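一把手持夹爪的日常：和Flirnent 101号机的维护者聊了一个下午

2026年8月3日

见面之前我做了点功课，以为会聊到很多算法。结果坐下来的头一个小时，我们一直在说螺丝、棉签和一小截磨毛了的线。说实话我听得特别过瘾！

对方在Dinirach负责手持采集设备的装配和维护，手上管着一批叫Flirnent的夹爪，最熟的是编号101的那一把。Flirnent没有机械臂，人握着手柄，扣扳机，两根手指合拢，镜头把整个过程录下来，录好的数据再拿去教机器人怎么抓东西。“别人问我是干什么的，我一般说修夹子的，”对方说，“我妈到现在还以为是修晾衣服的那种夹子。”

101号机资格很老，换过手指，换过滑轨，手柄的外壳也换过一次，编号一直留着。我问它还算不算原来那一把，对方想了一会儿：“底座那块铝板是原装的，上面有一道我自己划的印子，看到那道印子我就觉得还是它。”

装机从桌面开始。开工之前先铺一块硅胶垫，垫子边上有一圈浅槽，拆下来的螺丝按拆的先后顺着槽摆。对方以前图快，把螺丝都扔在一个盒盖里，装回去的时候才发现长短混了，长的那颗顶穿了支架里面的一层塑料。“声音特别小，咔的一下，我当时就知道完了。”那块支架后来被挂在工位上方，谁来了都能看见。

先装滑轨，再装支架，手指放在最后。滑轨要用手推着来回走几遍，从头到尾阻力一样才算合格。很多新手推得太快，感觉不出中间那一点点涩。对方教人的办法是闭上眼睛慢慢推，推到哪里觉得“沙”，就用铅笔在旁边点一下，然后松开滑轨两头的固定螺丝，重新找正。

“千万不要上来就加油，”对方说到这里声音都高了，“我见过滑轨里全是油的，粘着灰，粘着猫毛，推起来跟推年糕似的！”他们用的是干性润滑剂，量很少，抹完要用无尘布擦到看不出来。擦过的布要看一眼，颜色发灰说明里面有磨下来的粉，这时就得把滑块拆出来洗。

手指部分是这台机器最有意思的地方，也是最容易坏的地方。白色塑料支架托着带齿纹的软指垫，内侧贴一层灰色的接触面，碰到东西的时候指垫会顺着物体的形状弯过去。软的地方好用，也娇气。指垫装歪一点，合拢的时候一边先碰上，东西就会被推着转个方向。鼠标这样圆滑的东西尤其能看出毛病，抓毛巾就完全看不出来。

“所以我喜欢拿鼠标来试，”对方说，“它又滑，又有弧度，两边受力不一样它马上就扭头。我觉得它是特别诚实的一个试件。”
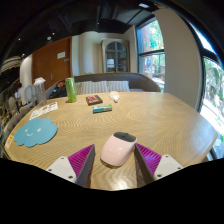
两边的手指要怎样才算对齐？

先把夹爪完全张开，确认两边离中线的距离相同，再慢慢合拢到还剩3毫米的位置停住，从正面和侧面各看一次缝隙。缝隙上下一样宽就可以锁紧支架螺丝，上窄下宽或者一前一后都要松开重调，锁紧之后还得再合拢一次复查，因为拧螺丝的时候支架会被带着走。

对齐这一步我在旁边跟着做了一遍。手柄扣下去一半的时候手会抖，缝隙跟着一会儿宽一会儿窄，完全没法看。对方递过来一个小木楔，塞在扳机后面，手就解放了。木楔是用冰棍棒削的，头上涂了红色记号笔，怕忘在里面。“有一次真忘了，客户那边说夹爪合不上，我们远程查了半天，最后让对方看看扳机后面有没有一截红的。”

我问为什么不做一个正式的工装。对方说做过，铝的，很漂亮，太重，挂上去以后整个手柄往下沉，调好的角度一拿下来就变。后来还是冰棍棒。工装现在压图纸用。

说到螺丝，对方的兴致更高了。塑料支架上的螺丝不能像金属件那样拧，拧到底之后再使劲，孔就开始发白。规矩是先用手指捏着螺丝刀转到不动，再换扭矩螺丝刀补，听到响就停，不补第二下。左右两边交替着来，不许把一边全锁死再去弄另一边。螺纹胶只用在金属对金属的地方，有些胶会让塑料变脆，用之前要查支架材料的说明。

“孔发白还能用吗？”我追问。

“能用，但是我会在记录里写一笔，下次打开先看那里。白的地方要是出现一条细线，就换掉，不商量。”

记录用的是Bilus，一套内部的维护日志。每把夹爪有自己的一页，谁拆过、拆了什么、装回去以后测了几项，都在里面。我本来以为这种东西会写得干巴巴，翻了几页发现挺有人味。有一条写着：“左指有轻微异响，像踩到饼干，未找到。”过了几条，同一个人写：“找到了，是饼干。”

对方笑着承认那条是自己写的。从那以后采集完先清手指再收箱，写进了流程。

清洁的步骤讲起来不复杂。软毛刷顺着齿纹的方向刷，横着刷会把碎屑压进根部。刷完用气吹，吹的时候手指朝下，让东西往外掉。接触面用微湿的布擦，等干透再合拢。酒精能不能用，要看那一批接触面是用什么粘的，他们有过一次教训，擦完很干净，第二天边角翘起来了。

“翘边这个事我可以讲一个晚上。”对方把一片拆下来的旧接触面翻给我看，角上卷着，摸起来有点硬。翘边最早出现在指尖内侧，因为薄的物体都是从那里进去的，卡片、纸、塑料袋，每次都往缝里钻一点。刚开始翘的时候数据看起来一切正常，抓厚一点的东西也没问题，等到开始掉东西，往往已经录了很久。

他们现在的做法是每天开工前用一张硬卡纸在指尖内侧轻轻拨一下。拨不动就过，能插进去就停下来换。换的时候整片揭，揭完把残胶清干净再贴新的，贴好压住，隔夜再用。急着当天用的，就换备用手指，不许带着没干的胶出门。

备用手指装在一个扁盒子里，左右分开放。左右件看上去很像，装反了也能拧上去，这是101号机最出名的一次事故。那是3月，对方自己装反的。

“我当时还挺得意，觉得换得飞快，”对方说，“然后合拢的时候指垫往外撇，像一个人在摊手。我盯着它看，它就那么摊着。”

那次之后支架里侧刻了字母。刻字的位置选在装好以后看不见的地方，镜头前面尽量少出现多余的东西。每一套手指装好后还要上秤，标准是248克，连支架带指垫带螺丝一起称。重量对不上，多半是少了垫片，或者里面夹了不该有的东西。我觉得这个办法实在太聪明了，一台厨房秤放在那里，谁都会用，几秒钟的事。

聊到这里我们休息了一会儿，喝水，对方顺手把桌上的螺丝按长短又排了一遍。我问这是不是习惯，对方低头看了看，说自己都没注意。

后半段主要在说镜头。手持夹爪的镜头很广，边缘弯得厉害，圆桌的边在画面里会弯成一道很夸张的弧。第一次看的人常常以为镜头坏了。对方倒是很喜欢这种样子：“能看到手指，能看到桌上的东西，还能看到后面的门和窗。机器人以后要知道自己在哪儿，这些都有用。”

镜头座有自己的一套检查。先看紧不紧，用指腹轻推，不能有间隙。再看正不正，张开手指，看两边的指垫在画面里是不是对称地露出来。然后才是拍标定板。对方反复强调顺序，标定完再去拧镜头座，等于白标。换过手指也要重新确认对称，换过滑块就整套重来。

“有人觉得标定是软件的事，”对方说，“可是你镜头座松着，软件给你算得再漂亮，一磕就没了。我每次听到有人说‘标定漂了’，第一反应是拿手去推一推。”

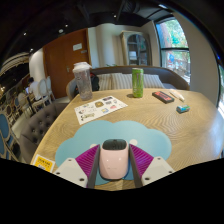 夹爪伸在圆木桌上方，两侧的洋红色指垫带有细密齿纹。

光线也归维护的人操心，这是我没想到的。靠窗的桌子反光很强，木纹亮的地方会白成一片，薄的透明包装放上去就很难认。对方的建议是先别急着动曝光，换个站位试试，人往旁边挪一步，反光的位置就变了。曝光锁定之后要拍一小段，从暗处走到亮处再走回来，看看两头还剩多少细节。

“这一段不要删，留在当天文件的最前面。以后有人说画面发白，我翻出来一看就知道是镜头脏了，还是那天本来就亮。”

镜头的清洁比手指还小心。先吹，再看，有油印才擦，擦的时候从中间往外转。镜头前面那片保护片可以拆，拆下来洗比在机器上擦省心。新保护片要对着灯看有没有划痕，再看边缘有没有压到位，没压到位的那一侧会进灰，灰在画面角落里是一个淡淡的圆点，很多人会盯着桌子找那个圆点找半天。

我问对方最怕接到什么样的报修。

“‘有时候会’。”对方一秒钟都没有犹豫。有时候会断，有时候会卡，有时候会慢。这种问题十有八九在线上。线从手柄里穿出来的那一段每次转手腕都在弯，外皮好好的，里面的芯已经断了几根。查的办法很土，接上电脑，录着像，把线一小段一小段地捏着弯，弯到哪里画面一跳，问题就在哪里。

101号机的线是从Kourkoulas那边的库房调来的，比原来的软，也长一点，多出来的部分在手柄后面绕成一个松松的圈，用魔术贴带扎住。不用塑料扎带，扎带剪断的头很锋利，收箱子的时候会刮到别的线，也会刮到手。那个圈一定要松，扎紧了弯折点就换到扎带边上，等于给线挑了个新地方断。

接头插好之后要轻轻往回拉一下。对方管这个叫“跟它握个手”。我学着拉了一下，太轻，对方说再来，又拉了一下，对方点头。我居然有点高兴。

扳机和弹簧我们聊得少，因为101号机这部分很争气。弹簧用久了会变软，回弹慢，录的人会不自觉地用手指去推它，推出来的动作就和别的夹爪不一样。检查的时候把夹爪平放，完全合拢再松开，看它能不能自己回到底。朝上试一次，朝下再试一次。朝上回得慢、朝下正常的，多半该换弹簧了；几个方向都慢，先去看滑轨。

大修之后有一套跑合，开合300次，手动的，没有捷径。我问这么多次会不会无聊，对方立刻摇头。

“我最喜欢这一段！什么都不用想，就听。开始的时候声音有点紧，后来会匀下来。哪一下不对，耳朵比眼睛先知道。”跑合中途如果听到异响，要停下来找原因，找到并处理好以后从头数起。对方有一回快数完的时候听见“嗒”一声，坐在那里挣扎了好久，最后还是拆了，是一片垫圈没有放平。

跑合结束再查一次支架螺丝，再看一次缝隙，再上一次秤。然后拿几样东西试抓，鼠标、易拉罐、小纸盒，还有薄塑料袋。塑料袋没有固定的抓法，主要看松开的时候会不会粘在指垫上。粘住的话先查接触面上有没有残胶，气候太干的时候也可能是静电，摸一下桌边的金属再试。

易拉罐要空的和满的都试。空罐看夹得会不会太狠，罐壁一凹就听得见；满罐看提起来以后支架有没有往外张。对方特别提醒，满罐只提离桌面一点点，在垫子上方做，电脑挪开。理由我没问，对方工位键盘的空格键按下去弹不起来，我大概猜到了。

临走前我问，如果有人刚接手一把这样的夹爪，只有半个小时，应该先看什么。

对方掰着手指想，先说线，又改口说指尖，最后决定还是按自己每天早上的顺序讲：开箱看有没有掉出来的东西，推滑轨，拨指尖，推镜头座，拉接头，空合几下听声音，录一小段回放。回放要看完，别只看缩略图。有一次缩略图好好的，点开来从第二秒起就定住不动了，一整个上午都是同一幅画面。

“还有，打开日志看上一个人写了什么。哪怕只写了一句‘声音怪’，也够你少走很多弯路。”

采访完对方要接着修另一把，滑块已经泡在清洗液里了。我在旁边又赖了一会儿，看着滑块被捞出来，擦干，装回轨道，手一推，从这头一直滑到那头。对方抬头冲我扬了扬眉毛，把它递过来：“你推推看。”

我推了好几遍。

补充几条采访中提到、正文没放进去的零碎：

软指垫存放时保持张开，别在合拢状态下放过夜，指尖会压出印子。

箱子里的海绵要定期拿出来抖，碎屑都藏在手指那个凹槽底下。

扭矩螺丝刀用完调回最低档再放。

换下来的旧件先别扔，贴上编号，和新件对着看一眼磨在哪里。

日志里写左右的时候，统一以握手柄的人的视角为准。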